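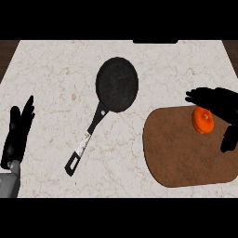 Home | Rocks | Weather | Oceans
Print this page | E-mail this page

How Marble Is Made

Marble starts out as limestone. Limestone is made mostly of shells and bits of coral that piled up on the sea floor. Deep underground, heat and pressure squeeze it until new crystals grow. Pure marble is white. Clay, sand or iron in the limestone can leave colored lines — these are called veins. 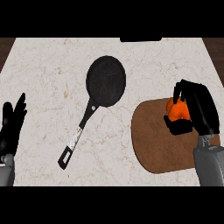
A frying pan on a white marble countertop with tan veins.

Lemon juice can leave dull spots on marble, so wipe up spills quickly.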